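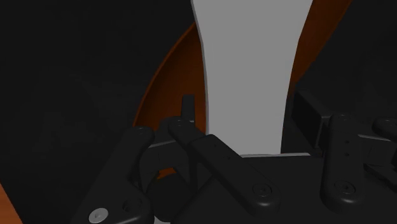
About the Carer group

Carer is a small research group working on how robot arms learn to pick up and put down ordinary household things. We are five people. We share a floor with the mechanical workshop at Moritex, which pays for most of our computing time and has first look at what we write.

What we work on

Our main question is how much of a grasping skill can be learned in simulation before a real arm is needed. The usual problem is well known. A policy that does well on simulated objects often does badly on real ones, and it is hard to say which part of the simulation was at fault. It could be friction, the way contact is computed, the lighting, or the shape of the objects.

We take these one at a time. For each study we train the same policy several times in simulation and change a single thing between runs. Then we test every version on the same real objects, in the same order, with the same arm. Most of our work so far has been on what the policy sees from a camera close to the gripper. From there the fingers and links take up much of the view, and they can hide the part of the object that matters most.

The Brener study

Brener was our first full study, finished in June. We wanted to know whether the policy does better when it is trained with the gripper visible in its images or with the gripper masked out. Masking is common, and we had been doing it ourselves without having tested it.

We ran 3742 simulated episodes with the gripper visible and the same 3742 with it masked. The starting positions and objects matched in both sets. The real test used 21 objects, among them bowls, spatulas, cups, and a few flat things that are hard to get a finger under.

The policy trained with the gripper visible did better on thin and flat objects. On bowls and cups we found no difference we would want to defend. Our reading is that the position of the fingertips against a narrow edge is useful information, and masking throws it away. We have not shown this directly. It would take a test where only the fingertips are left visible, and that is part of the next study.

We also threw out 127 real trials where the arm's calibration had drifted. They are listed in the report with the reason for each one. Leaving them in makes both policies look worse and doesn't change the order.

What we are doing now

The current study is called Ung. It looks at clutter, meaning objects that overlap from the camera's point of view or rest against each other. We are using plain surfaces and simple colors in simulation on purpose. Earlier we spent a lot of time on detailed textures and could not show that they helped. Some textures will go back in later, one kind at a time.

Who we are

Marjatta Heiskanen started the group and runs it. Her background is in contact mechanics.
Nhàn Bùi builds the simulated scenes and keeps the object models up to date.
Toàn Lương trains the policies and looks after the computing cluster.
Định Từ is in charge of the real arm, including calibration and repairs.
Brendan Lenihan does the statistics and edits the reports.

Working with us

We take one or two student projects a year. Students should be comfortable writing Python and should expect to spend part of the time resetting objects on a table. We do not take on product testing. If you have a question about a report, write to the person named on its first page.

The object models and the trial lists for Brener can be had on request. The training code is shared with each report once it has been checked.

Page last changed Wed 3 October.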